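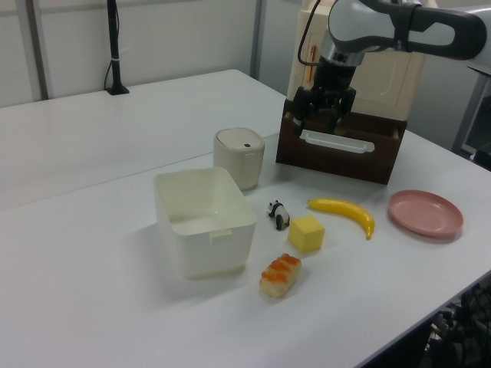

Two-finger gripper at the drawer box, Toft test table.

Gripper Comparison FAQ
Last updated 6/27/26

Which grippers are being compared?
The Pridow and the Pidarel. Both are two-finger parallel grippers and both bolt to the same wrist plate. The Jidetti was dropped in June when its adapter didn't fit.

What objects do you use?
Small things with different shapes and surfaces: a foam cube, a toy banana, a panda figurine, a piece of toy sushi, a plate. There is also a white bin to put them in and a wooden drawer box with a plastic handle.

How many trials does each gripper get?
500, split evenly over the tasks. The log holds 1,803 entries in total, counting warm-up runs and the early Jidetti attempts.

What counts as a failed grasp?
A drop before release, a miss, or any contact that sets off the force limit. If the object slips in the fingers but still gets to the bin, we log it as a pass with a note.

Do you change fingertips during a run?
No. Pads are replaced every 26 trials on the drawer task and checked by hand otherwise.

Does the camera move?
No. It is fixed, and we recalibrate if anyone bumps the mount.

Can I send in my own gripper?
Yes, if it weighs under 6 pounds with its cable and you include a mounting drawing. Write to Auður Baldursdóttir at the Toft lab desk before shipping anything.

Where are the results?
On the Downloads page, one file per gripper.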